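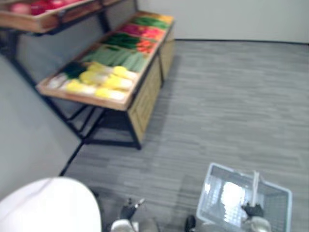
Mechthild thinks the planner is fine and it's the clock that's lying to us, and that I should stop tuning things at nine at night and go and look at the timestamps. That was her message, whole of it, waiting when I sat down.

May 18, 2019

She's right, annoyingly. Spent all morning on costs in the base planner. Turning with the basket held - the path wobbles, the base corrects, the basket swings, base corrects again. I'd blamed the turning weight. Then the footprint. Made the footprint bigger to allow for the basket and of course then it wouldn't go near the veg stand at all, just sat there replanning. Put it back.

So, timestamps. Head camera images are stamped when they arrive at the second machine, not when they're taken. Difference is 300 ms on a bad run, 17 on a good one. Seventeen I can live with. At 300 the head has moved on and the table edge gets put in the map where it was a third of a second ago, so the planner sees two edges, and a thin bit of made-up table between them. It goes round the made-up bit. Very politely.

Kobe wrote the bridge in March and says it was only ever meant to last till Bostow sent the proper driver. Not cross with him, I'd have done the same. Fixed it with the stamp from the camera itself plus an offset. Need to check the offset after a restart, keep forgeting.

Also blur. While the head is panning the frames are mush, cabbages and all, and the detector still gives them a score as if it were certain. Gifty wants to drop any frame where the neck is moving above some speed. I'd sooner keep them and just widen the error. Argued over lunch, no result. Her way is ten lines of code, mine is a week. Suppose it'll be hers.

Afternoon better. Set-down task on the round table. Place planner picks a spot from the table top mask, wants the whole base of the basket inside with a margin. Had the margin at 25 mm, and with the mask shrinking near the rim (pale top, pale wall behind, not much to go on) there was often no legal spot left and it gave up without saying why. Now it says why. Should have done that first!! An hour gone reading logs that said "no solution" and nothing else. 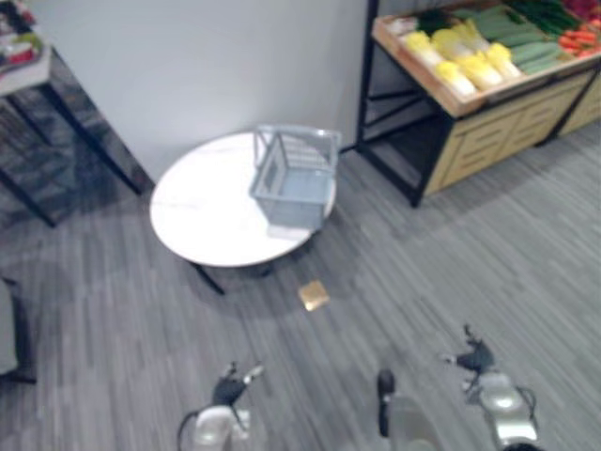 Basket on the round table, both grippers open. Veg stand behind on the right.

Other thing from this afternoon - the bright square on the carpet. Floor filter calls it a hole some of the time and an obstacle the rest. It's flat. Depth goes funny on anything shiny, and the filter has no "don't know", only free or not free. Chun-hung suggested a third state that fades out if nothing backs it up in the next few frames. Like it. Wrote it on the back of the Wyss invoice, must not bin the invoice.

The handle too. Grasp code models the basket as a box and adds the handle as one thin bar, and when the basket is tilted the bar ends up floating off to one side of where it should be. Box comes from the rim fit, bar comes from a fixed number somebody typed in. Think it was me. Take both from the same fit, then at least they're wrong together.

Reto rang from Clollstead about the Zokolen demo, wants to know if the "carry, look, set down" part can run without one of us holding the laptop. Said ask me next week. He said it is next week, more or less. Didn't have an answer to that.

Tomorrow:
- offset after restart (!)
- Gifty's frame drop, behind a switch so I can sulk and turn it off
- third state for floor cells, just the fading bit, no cleverness
- put the turning weight back to what it was before I fiddled, if I wrote it down. Don't think I did. Look in the old branch.
- reply to Mechthild, say she was right about the clock

Eyes gone. Replay's still running on the big machine, leaving it on overnight, 300 runs with the new stamps. Note on the keyboard so it doesnt get switched off. Bus.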